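Chapter 4
Wear, Corrosion and the Life of Metal Surfaces

Galli is a small harbour town with one bridge, and for most of its history the bridge has been painted green. The first coat went on when it opened. Since then it has been stripped and repainted 11 times, and the town now spends more each decade on paint than it once spent on the steel. Few people who cross it think of the paint as part of the structure, yet without it the thinner members would have to be replaced within a generation.

Chapter 3 dealt with how metals behave when they are loaded. We treated each part as a solid block and paid little attention to its outside. In practice many metal objects are taken out of use while they are still strong enough to do their job, and the trouble begins at the surface.

Two processes matter most. Corrosion is a chemical change, in which the metal reacts with oxygen, water or salts. Wear is mechanical: material is moved or removed when one body rubs or strikes another. They are usually taught apart, but they often work together. A scratch breaks a protective layer, the bare metal corrodes, and the corroded layer is then easier to rub away.

The rate depends heavily on place. Untreated steel plates were left outdoors at Brostadville, on the coast, and at Vukine, 246 kilometres inland. After 200 weeks the coastal plates had lost almost three times as much thickness. Both sets came from the same mill and faced the same way – the main difference was salt in the air.

Coatings slow these processes but bring problems of their own. A paint film holds well only if the metal beneath was clean and dry when it was applied. Once an edge lifts, water can creep under it, and the damage may spread some distance before it shows.

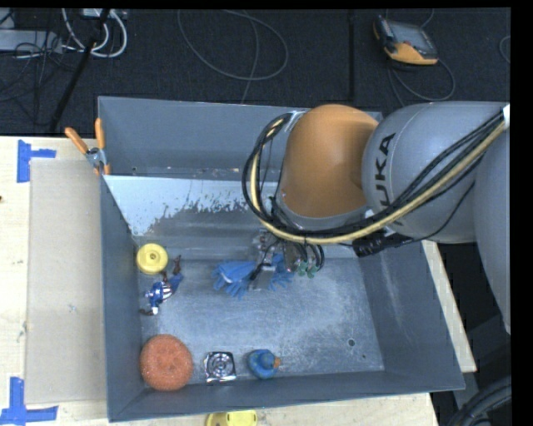

Temperature also plays a part. Metal and paint expand by different amounts when heated, so a part that warms and cools every day puts a small, repeated strain on the bond between them. At the Drenia works, test panels were heated and cooled 1000 times in a salt mist. Most of the thick coatings had cracked by cycle 900, while several thinner ones had not.

Section 4.1 begins with the chemistry of rusting. Section 4.2 turns to friction and the main types of wear, and Section 4.3 compares paint, zinc and plastic coatings. You will need the table of expansion values from Chapter 2.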